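Robot help still some way from the kitchen sink

November 13, 2021

Anyone hoping to hand over the washing-up before Christmas may want to hold on to their rubber gloves. Fuvgate, the automation workshop on the Waltovo estate, has published the first results from its chores project, and the machines are getting better at tidying a table in much the same way that toddlers are.

The project, called Smadi, began in April. Two arms share one wooden table with the sort of clutter most homes would recognise: plates in a rack, a pot, a few tools that ought to be in the shed.
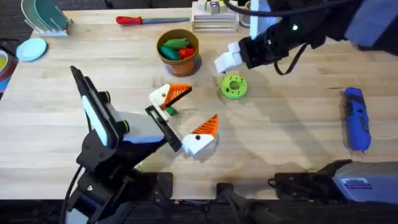 Fuvgate says the arms have made 3000 attempts at simple jobs such as picking a thing up, passing it across and putting it down again. Of those, 995 were finished without a person stepping in. The firm calls this "encouraging". A teenager with the same record would be hearing a different word.

Passing things from one arm to the other is the part that takes the time. Each arm has to know when the other has hold, and a person does this without looking up from the telly.
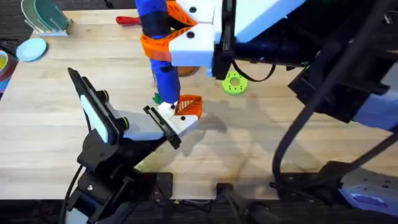 Shop floors may see some benefit first. Jedance, which packs hardware orders from the unit next door, has lent Fuvgate a list of 213 small tasks its staff would happily never do again. Sorting returned hand tools is at the top. Sweeping up did not make the list, apparently for fear of giving anyone ideas. 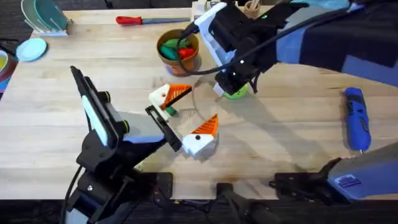

Speed is another matter. The longest single attempt at clearing a table ran to 700 seconds, long enough to boil the kettle, drink the tea and clear the table yourself. Fuvgate says later runs have been quicker but has not said by how much.

Vegetables are on the timetable too, though only toy ones for now.

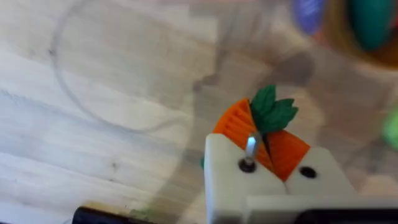

A toy carrot between the white fingers of a gripper.

Real carrots are planned for next April. Peeling them is not.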